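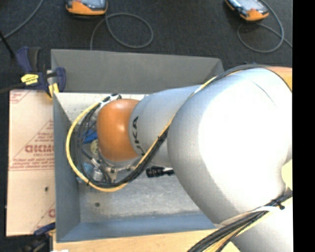

Why do bins have sloping sides?

By Ekene Okafor

I spend a lot of time thinking about bins. I don't mean the ones you drag out to the kerb (although those are pretty good too). I mean the big open tubs people use to hold stuff: toys, parcels, footy gear, odd socks, bits of Lego, whatever needs a home.

Have a look at the next one you come across. Do the sides go straight up and down like the walls of your bedroom? Or do they lean out a bit, so the top is wider than the bottom? Loads of them lean. When I was your age I thought that was just how bins looked, the same way carrots are pointy. But somebody chose that shape, and once you know why, you'll start spotting it all over the place!

Reason one: stacking

Grab two plastic cups from the cupboard. Drop one inside the other. Easy! Now try it with two tins of beans. No luck, and you'll look a bit silly if your brother walks in.

The cups fit because their sides slope. The skinny bottom of one slips into the wide top of the other. The proper word for this is nesting, and it's the same idea as mixing bowls, flowerpots and shopping baskets. A tower of 100 empty cups doesn't take up anything like the room of 100 empty cups standing side by side on the floor, and it's the same with bins. A good thing too, or shops would need an enormous back room full of nothing but air.

Reason two: getting it out of the mould

Plenty of plastic bins are made by squeezing hot, melted plastic into a metal mould. The plastic cools, goes hard, and then it has to come out. If the sides were perfectly straight they would rub against the mould the whole way. With a slope, the bin comes free after a little push. Have you ever made a sandcastle? Same trick. The bucket gets wider towards the opening, so you tip it over, give it a whack and lift. The people who design moulds call this slope the draft, which I think is a great word for it.

Reason three: things slide

Put something small on a slope and it might slide or roll down to the bottom. That depends on how steep the slope is and how grippy the thing is. A marble will zoom. A rubber will probably sit there and sulk. So in a bin with leaning sides, some of the smaller bits can end up in the middle, and you've got a bit more space for your hand at the top when you reach in.

Is there anything bad about slopes? Yep. You lose some room down the bottom. If you're packing square boxes, they won't sit snugly against a leaning wall and you get a gap shaped like a wedge of cheese. My friend Asabe Uzor packs those gaps with rolled-up jumpers when she moves house. She has moved 4 times, so I trust her on this.

Try it yourself

You'll need:
A container with sloping sides
A container with straight sides
Blocks, or anything else that's all one size
A marble
A ruler

Cover the bottom of each container with one layer of blocks. Look for the gaps. Then add another layer, and another. Can you fit extra blocks in as you get higher? In which container?

Next, tilt the ruler against a book and let the marble go from the top. Add another book and have another go. Then swap the marble for a rubber and see how many books it takes before it gives up and slides.

I needed a very tall pile of books for mine.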